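Notes from the Draft Pile

Well, it's done. The Clarnico book has a last page, and I typed the final sentence at the kitchen table at twenty to five in the morning with a blanket over my shoulders and a piece of toast I'd forgotten making. Draft four. I know some of you have been reading these newsletters since draft one, back when the assassin was a man called Fortin and the whole thing took place on a ferry, so thank you for sticking around while I threw out the ferry. (I miss the ferry a little. I might use it for something else.)

For the newer folks: Clarnico is a thriller about a woman who goes back to the town where she grew up to do one last paid job, and finds that the target is the man who taught her to swim. That's all I'll say, because Brigitta Fuchs, my editor, reads this and has asked me to please stop giving away the middle.

I want to talk about the middle anyway, just in general terms. For most of the spring I was stuck at the same spot. My heroine gets to the house, she's on the back steps, she has her hand on the door, and then I had 2,585 words of her remembering things. Her mother, the swimming lessons, a dog. I loved that chapter and I had polished it so much that I could recite bits of it in the shower. Brigitta's note on it was two words long: "Door, please."
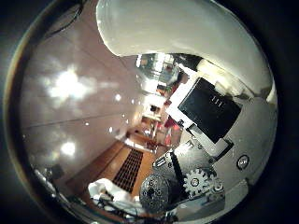 I sulked for most of a Thursday. Then I did what she wanted, which was to open the door and see what was behind it, and I found out that the man was already sitting up in the dark waiting for her. I had no idea! I'd been writing toward a sleeping man for three drafts. Once he was awake, the two of them could talk, and all that backstory I'd been cramming in on the steps came out in pieces while they argued, and about half of it I didn't need at all. The dog is gone. The swimming lessons are down to a single line. The chapter now runs 746 words and I think it's the best one in the book.

So if you're stuck on a scene where someone is standing outside thinking, my advice this month is to check whether the person inside is awake. It may not work for you, but it's cheap to try. 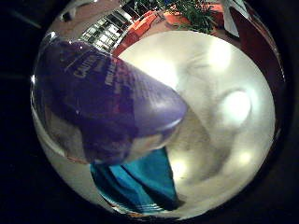
Purple, and very close up.

A few of you wrote after the last issue to ask about names, and whether I pick them for meaning. Mostly I pick them for how they look next to each other on the page. I had a Nislow and a Winslow in the same book once and my sister read the whole thing thinking they were one very busy man. Now I keep a list on an index card and no two people get the same first letter unless they're related or one of them dies early. Fekley, the town in Clarnico, was the name of a street in a dream I had. I can't defend it, but it sounded like a place with one gas station and I never wanted to change it.

Reader mail! Helge Boström asks if I outline. Sort of, Helge. I write one paragraph about how it begins and one about how it ends, and then I leave the ending in a drawer and try not to look at it. This time the ending in the drawer was completely wrong, and I used it anyway for the villain. Nandini Sundaram wants to know how I keep first person from turning into a long list of I did this, I saw that. I go through with a green pen and circle every "I" that starts a sentence. When a page looks like a pea patch, I start over on that page. Reading it out loud helps too, though my neighbors may have opinions about some of the dialogue.
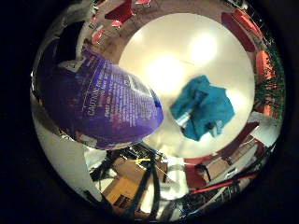

Now, chapter endings, which I promised to get to back in the last issue and then didn't. I used to close every chapter on a gunshot or a phone ringing, and by the middle of a book it gets exhausting, like being poked. What I like better these days is to stop on something the reader can worry about without being told to. A word does it nicely. Say your heroine is searching a room and all she can make out is CAUTION in white capitals on something purple and wrinkled, with the small print under it too blurry to read, and you cut right there. I'd turn the page for that! You don't have to explain it in the next line either, and you can make people wait a whole chapter if the chapter is good.

What's next: the manuscript goes to Brigitta this week, and then to my 2 first readers, Perrine Picard and Jérémie Poulain, who are merciless about plot holes and disagree with each other on commas. I'm hoping to have their notes by June. In the meantime I'm going to read other people's books, sleep past six, and not think about knives for a while.

Hit reply if you have a chapter ending you love. I read all of them, even when I'm slow to answer, and I'd like to put a few in the next issue.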